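Conflict Reporting and Public Order
Handout 7: Ultimatums, denials and the status of a "wanted" person
Course leader: Siamak Mahmoudi
Issued May 6, 2020

Reading before the session: course pack, section 2, and the Broltbridge file.

1. Scope

This handout covers public statements in which one group tells another to leave an area, stop an activity or give up a claim by a stated date. It deals with how such statements are made, how officials answer them, and how the press reports the answers. Criminal liability is treated in Handout 8 and is only touched on here.

2. Terms

Ultimatum. A demand with a deadline and a stated or implied consequence. A demand without a deadline is a petition for our purposes, even when the language is harsh.

Issuer. The body in whose name the statement is released. The issuer and the person who reads the statement aloud are often different, and reports tend to merge them.

Wanted. A person is wanted when an authority with power of arrest has said so in a form that can be checked. A remark by a governor or an aide that someone "should be arrested" does not meet this test.

Invited. Asked to attend for questioning. In many systems an invitation can be refused without penalty, although refusal may be followed by a warrant.
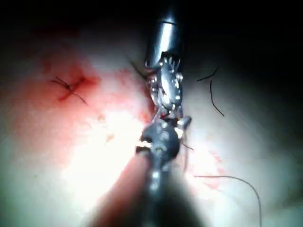 3. The Broltbridge case

The facts are taken from the file and are not in dispute between the parties.

In September a residents' league in Broltbridge district released a notice telling settled traders from the Flirnska valley to close their stalls and leave within 40 days. The notice was read at a press event attended by 200 people. It carried the league's stamp but no signature. The district has 3000 registered traders, and the notice did not say how many of them it meant to cover.

The sequence after release was as follows.

Day 1. The notice is read out. Local radio carries it in full.
Day 2. The district office condemns the notice and says those behind it will be "picked up." No names are given.
Day 4. A newspaper reports that the league's spokesman, Bahman Mousavi, has fled. The report cites one unnamed source.
Day 5. Mousavi gives a telephone interview. He says he is at home and will attend if called.
Day 9. The police state that no warrant has been issued and no invitation sent.
Day 16. The league withdraws the deadline but keeps the demand.

Under the definitions in section 2, the statement of Day 1 is an ultimatum and the position of Day 16 is a petition. Mousavi was at no point wanted or invited.

4. Errors in the coverage

4.1 Status was assigned by inference. Three papers used "wanted" between Day 2 and Day 9. The only basis was the district office statement, which named no one and came from an office without power of arrest.

4.2 The denial repeated the charge. Headlines on Day 5 took the form "I am not on the run." Readers who had missed the Day 4 report met the claim for the first time through its denial. The better practice is to lead with what is confirmed, in this case that the man was reached by telephone and that no warrant was known to exist.

4.3 The people addressed by the notice were absent. No trader from the valley is quoted before Day 6.

4.4 The issuer was left vague. The notice was described as coming from "youths," "leaders" and "the community." The league is a registered body with a membership list, and its rules require a vote before any public demand is made. No report asked whether a vote had been held.
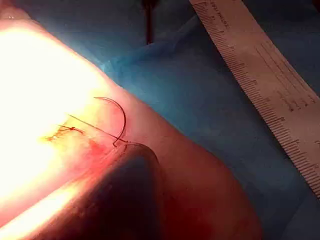

5. Official responses

The file shows two types. A deterrent response promises arrest. A protective response sets out what will be done for those threatened, such as patrols, a contact number or a guarantee on leases. The district office gave the first on Day 2 and the second on Day 11. MacLeod (course pack, section 2) argues that the order matters, and that a threat of arrest not carried out within a week weakens later assurances. The Gretex survey in the same section does not fully support this. Both should be read before the session.

6. Written work

Write a news report of 200 words as it should have appeared on the evening of Day 5. Use only facts available by that time. Attach a list of the sources you would have called and the order of the calls.

Marks are deducted for the use of "wanted" or "fugitive" without attribution.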